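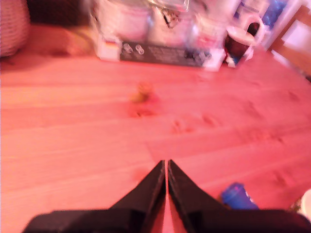
Session 4: Does "a place for everything" hold up?

Ffion Bevan, Home and Habit, Drusirthorpe evening program. Handout, 16 May 2025

Reading for this session: Chauvin, pp. 82–100. Read it with a pencil. Chauvin claims that small things left on the floor are a sign of poor storage. Maybe. They may also be a sign that somebody dropped something. The chapter gives no way of telling the two apart, and I'd want one before buying shelves.

Floors, then, are weak evidence. Tables are better, as people use them and put things down on them on purpose. The Clumow method tells you to clear a table completely before you sort it. I have my doubts.
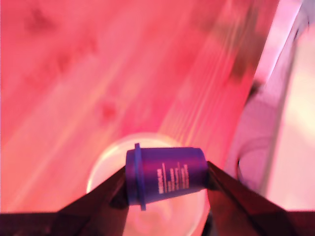 A plate on a table is easy to place: it goes back with the plates. A small container with printing on its side is harder. Does it belong with the food, the medicine, the craft supplies? Clumow would have you read the label and decide in ten seconds. Try that in a dim kitchen with small print.

The open basket gets a rough time in most of the books. Trurnitz calls it "deferred tidying." But pens you can see are pens you can find, and I have yet to read a good argument for hiding them in a drawer. 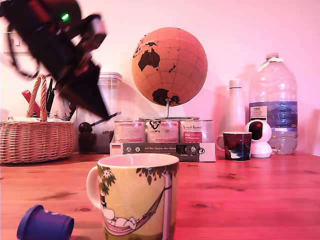 Wicker basket, clear container with scoop, cork globe over three tins.

Stacking is a different matter. Putting a display piece above tins saves table space, and it also means moving the display piece if you want a tin. Philomena Moriarty raised this in February and I still have no answer to it – the books just say "use the height."

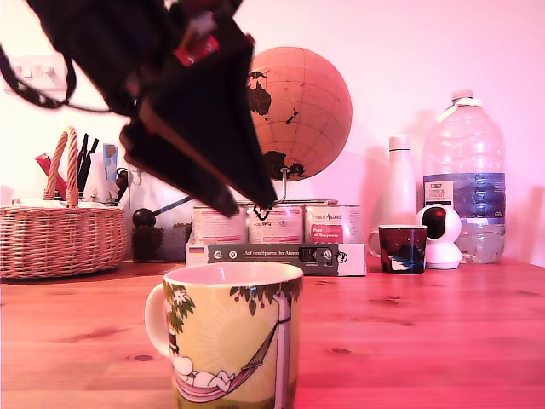

Mugs don't fit any of the schemes. They are storage, tableware and decoration, depending on the hour. Two on one table may be clutter or may be two people having coffee.

For next time: choose one surface at home. Leave it alone for a week, and note what moves without your help. Bring the notes, however dull.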